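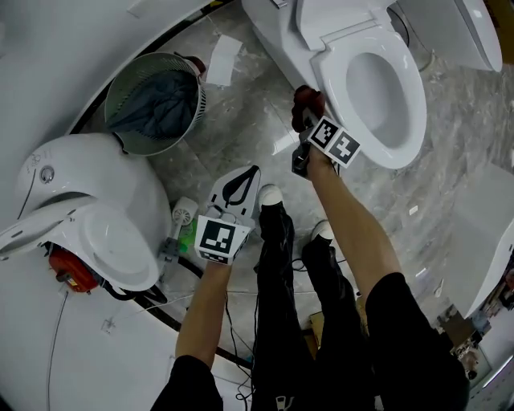

Toilet showroom opens on Cukham Road, with a clearance floor in the back

16 Jan 2019

Anyone planning a bathroom job this winter has one more place to look. Lamov Bath Supply opened its doors on Cukham Road this week, in the old Tritach carpet building across from the tire shop. Toilets mostly. A few sinks on the way, the store says, but toilets is what they have now and toilets is what they want to be known for.

The building sat empty for 11 months after Tritach moved its stock out to the highway. New owners kept the loading door and the big front windows and tore out pretty much everything else. The old carpet racks are gone. So is the drop ceiling, which leaked.

Front half of the store is the regular line, 27 models on the floor the first morning. Round bowls, long bowls, tall ones for people with bad knees. Back half is clearance: returns, discontinued models, one-offs with a scratch on the tank. No boxes back there, everything stands out on the floor and it gets tight between the rows. Strollers and carts stay up front.

Sit on them if you want. That is the rule in both halves, and the store has a sign up about it near the register. Lids up, lids down, push the buttons. Nothing on the clearance floor is hooked up to water so please don't use one, the staff said, and they were not smiling when they said it.

Prices up front start at $89 for a plain two-piece and climb from there to the one-piece models with heated seats. Most of the clearance stuff is marked down by a third, some of it by half. Tags are color coded. Yellow means cosmetic damage only. Blue means a part is missing and the store will tell you which one, usually a seat bolt or a fill valve. A green tag is a floor model with everything included.

Kodikara Plumbing, which has worked out of a garage on Fourth Street for years, will do installs for customers who buy at the store. Flat rate for a straight swap on the ground floor. Upstairs costs more. If the flange turns out to be rotted or the floor is soft they stop and call you with a price before going any further. Booking is done at the counter, and the first open slots were already into next week when we called.

They will also haul off the old toilet, no charge with an install, small fee without one. The old ones go to the county yard to be crushed for road base.

What to bring, according to the store:

The rough-in measurement. Thats the distance from the finished wall to the center of the floor bolts. Measure from the wall and not the baseboard. Most houses in town are 12 inches but the older streets by the creek have a lot of 10s, and a 12 will not fit a 10.

Width of the space, wall to wall or wall to tub.

Which side the water comes in on.

A phone picture of the back of the old one. Saves a trip.

Return policy is simple enough. Thirty days on anything from the front as long as it has not been installed. Clearance is final sale, and that goes for all three tag colors. There was some grumbling about this on opening morning from a man who had bought a blue tag and gotten as far as the parking lot. The store swapped it for him but said it would not be making a habit of that.

City water customers should hold on to the receipt. The town rebate on low-flow models is still going, $50 per toilet, limit 2 per household, and the form is at the counter at town hall or can be mailed out. It has to be a replacement. New construction doesn't count, and neither do rentals with more than four units. The rebate fund is first come first served and last year it ran dry before summer. Clearance models qualify if the flush rating is stamped on the bowl or printed on the tag, so check before you pay.

Parking is the one sore spot so far. The lot holds maybe a dozen cars and the delivery truck takes up the end of it on weekday mornings. Cukham Road has no street parking on the store side. The tire shop across the way has asked people not to use its spaces, and has put out cones. Loading door is around back off the alley, pull up and ring the bell, somebody will come help lift. Boxed toilets are heavier than they look and the one-piece ones are a two person job.

Sinks and faucets are due on the floor in February. Bathtubs maybe later in the year, depending on how the upstairs holds up, an engineer still has to look at the joists. The warehouse side can take almost 2,000 boxed units according to the permit filed with the town, although it is nowhere near full at the moment.

The store is hiring too. Two counter jobs and one driver, weekends required for the counter. Applications at the register, nothing online yet. Driver needs a clean licence and to be OK with stairs.

Hours are 8 to 6 Monday thru Friday, 9 to 4 Saturday, closed Sunday. Contractors with an account can get in at 7 by the alley door. The phone line was not working when this was posted. The store expects it to be up by the end of the week, until then go in person.

Correction: an earlier version of this item had the haul-off fee included for all customers. It is free only with an install.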